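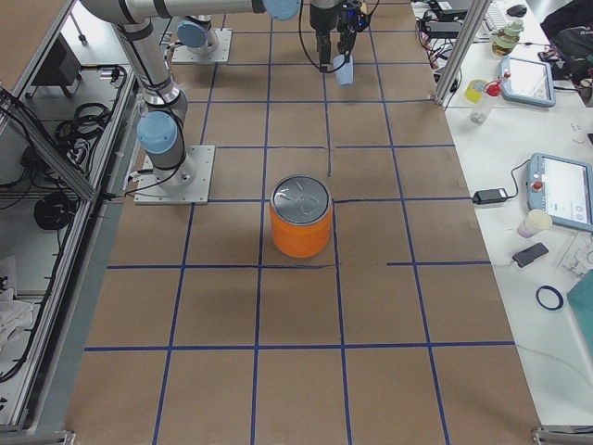

Anca Iordache

4.2 Comparing the two grippers on light cups

Figure 3. The shared workspace during the cup trials, with the Halturus gripper holding the light blue cup over the taped paper.

We had meant to keep this part of the study short, but the cups gave us a good deal more to think about than the heavier objects did, so I hope the reader will bear with us for a page or so. The question was a simple one: when two grippers are given the same arm, the same controller and the same closing speed, which of them is kinder to a thin plastic cup?

Both candidates have two fingers. The Halturus (Figure 3) closes with a fixed current limit, while the Pandmont reads the load at each finger and eases off by itself. My colleague Tudor Crăciun wrote the controller for both, on top of the Nedelcu motion library we already used in Section 3, and he was very patient about keeping the two versions as alike as he could.

Start positions were given by cell on the taped grid. We laid the blue tape by hand over kraft paper, and its lines are uneven in places – the cells served us only as a way to name a region, and every pose used in the analysis came from the arm's own joint readings. The orange can was one of the objects used in these trials, and it let us try a stiff body alongside a soft one without changing anything else on the paper.

We ran 763 grasps in January, of which 565 were on cups and the rest on cans. On the cans we could find no difference worth reporting. On the cups, the Halturus squeezed the rim out of shape in 80 grasps and the Pandmont in 30, with the same number of tries for each (one extra Halturus run is left in the total). Most of the bent rims came when the cup was held at a tilt, with one finger touching well before the other.

The Pandmont was slower to settle, though, and Tudor still likes the Halturus for quick work with cans. We would be glad to see the test repeated at the Femetthorpe lab, where the arms are mounted farther apart and a wider range of tilts could be reached.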